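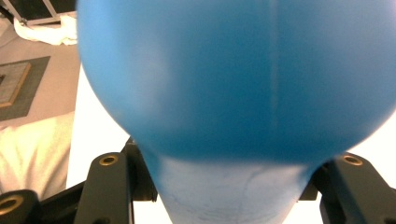 How many hand-held demos do we need per task before training is worth starting?
Somewhere past 50 for the soft-object tasks. We started the last run at 52 and the policy was usable, below that it mostly drifted at the grasp.

Progress report, November – Plenport soft handling work
From: Huiling Cai
To: Benvinda Seixas, Kindano

Short one this time, Tomás is out and I'm doing his half too.

Where we are. 2067 demos total in the store, all tasks, hand-held and remote together. Soft objects were the weak part in the last report and got most of the hours this period. Balloon grasp at the neck is in, both fingers closing from the sides, blue rubber. Salvador did most of those. Grip width is the fiddly bit – too tight early and the rubber slides up, too late and you chase it. We now ask everyone to pause before closing. Slower demos, cleaner labels.

Remote control. Behind plan. The Billholm link drops in the afternoons, usually after 3 pm, and a demo with a gap in it gets thrown out. Lost 17 that way. Sérgio Pacheco has a ticket open with their network people, no answer yet. For now remote sessions are mornings only.

Hand-held vs remote on the same task: hand-held is faster to collect and people get the hang of it in one sitting. Remote still better for anything where the arm has to reach round something, as the hand-held demos include wrist moves the arm can't copy. We filter those out but its a manual check and it eats time.

People. 8 demonstrators trained, two more want in. Written guide is at draft 3, Salvador to send.

Spend. On budget apart from finger pads, which wear quicker than we priced. Will need one more order from Tavares before the end of the period. Quote attached seperately.

Next
– finish balloon set, then the fabric folding tasks
– rerun training with the paused-grasp demos only, compare with the old mix
– fix or replace the Billholm link
– automatic check for the wrist moves (Tomás, when back)

Need from you: ok on the pad order, and a decision on whether the two extra demonstrators come out of this budget or the next one. First one is urgent.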